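3. Materials and Setting

3.1 The desk surface

All of the tidying tasks in this study take place on one table pushed against a plain wall. The table is covered with a mint-green cloth printed with a white grid. We picked a gridded cloth early on, mostly becuase it was what Barros had in the cupboard, and it stayed. Coders found the squares handy for noting where an item lay ("two squares left of the holder") and we kept that wording in the coding sheet.

Items fall into 2 classes. Writing tools: pens, markers. Paper goods: brochures, booklets, flyers, books. A few extras such as a roll of tape belong to neither class and were coded separately. Nothing was bought new for the study. Paper goods came out of ordinary office clutter, event handouts mainly, the sort that sit on a desk for months after the event is over. Figure 1 gives a typical layout with the pen holder at the left and the paper goods toward the back.
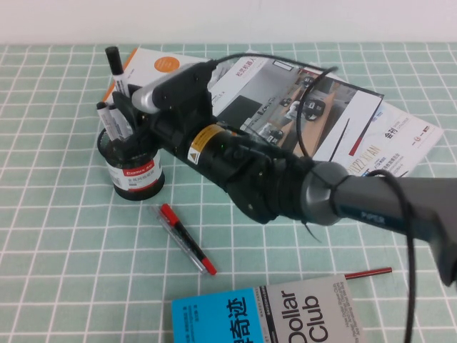 Figure 1. Desk layout with round mesh pen holder, markers and printed matter. A capped pen lies on the cloth below the holder.

The holder is the anchor of the layout. Black mesh, round, open top. Participants in the pilot (Skodow site) almost always named it first when asked "where do things go here?" and the word they used for a pen lying on the cloth was "out", for a pen in the holder "in" or "home". Paper had no such word. For paper people said "over there" or "in a pile", and they did not agree on what counts as a pile. Two booklets? Three? See 3.3.

Markers standing in the holder were scored as put away whatever way they leaned. Early drafts of the sheet had a separate code for upright vs. tilted but agreement was poor and it was dropped.

3.2 Degree of clutter

Clutter was rated on a scale from 0 to 100 by each coder on their own, no discussion. Forty-one layouts rated in total. The rating is for the whole table, so a full holder does not rescue a messy back half. Scattered paper pulled the ratings up more than loose pens did, which fits with the comments from the pilot: paper covers more cloth and hides what is under it.

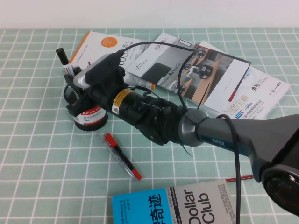
Figure 2. Paper goods, pens and a roll of tape on the same cloth.

Tape gave us trouble. Half the coders wanted it with the writing tools, half wanted it left alone as a thing that lives on a desk anyway. Zoila Usuga, who ran the coding at Rerari, settled on a rule: tape is neutral, does not add to clutter unless it sits on top of paper. Not a pretty rule but it held up over the full set and we did not revise it.

3.3 What counts as a stack

A stack is defined here as paper items that overlap by at least a third of the smaller item. Edges need not line up. This matters as event booklets are thick and stiff while folded brochures slide around, so a squared-off stack is rare in practice. A thin brochure laid at an angle across a white conference catalogue is a stack under our rule, a skewed one. Coders note the bottom item first, then whatever rests on it. Cover text is written down only where it can be read without guessing, for example "2022 XI'AN" or the characters 会刊; small print is left blank in the sheet.

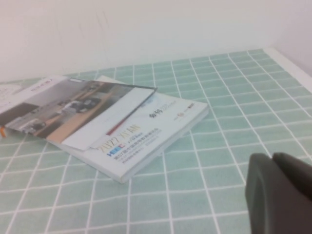

3.4 Coding procedure

Each layout was coded twice, by different people, with a break in between. Sheets follow the Gradine template with the clutter rating moved to the end so it would not color the item codes. Disagreements on item class were rare. Disagreements on stacks were not, and they are reported seperately in Section 4.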